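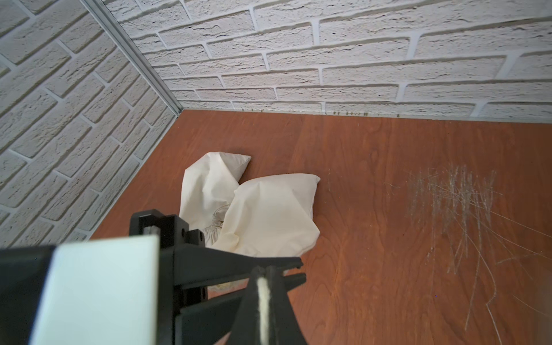 **From the electorate office**

Well, it has been a busy stretch in the state seat of Claromari, and before everyone scatters for the holidays we wanted to let you know where the preschool funding bill has got to (so many of you have rung or written, and we do read every one!).

The bill passed its second reading in May and then went off to the Legislation Committee, which took submissions for 24 days. More than 600 came in, a good many of them from Enus and the farms out past Chidiac Creek, where families are still driving an hour each way to the nearest place with a vacancy. Your member sits on that committee and spoke to the rural travel amendment, which got up by a single vote after a long night and rather a lot of tea.

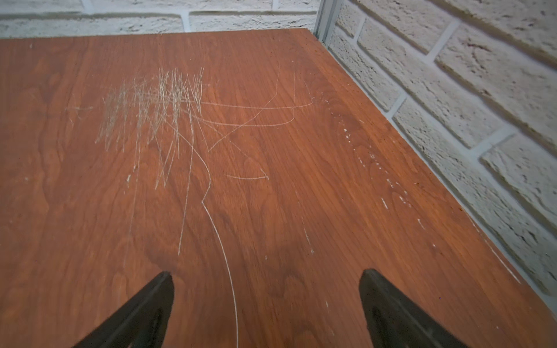

The other amendment, to lift the cap on grants for very small centres, was lost, and we were disappointed about that. It will be moved again when the bill comes back to the chamber in the new year, so if your centre has fewer than 300 enrolments across its sites and you'd like your story told, please drop us a line or call in at the Fonda Street office. The kettle's generally on, and there's parking round the back off the laneway.

Postal copies of the committee's report are free while they last.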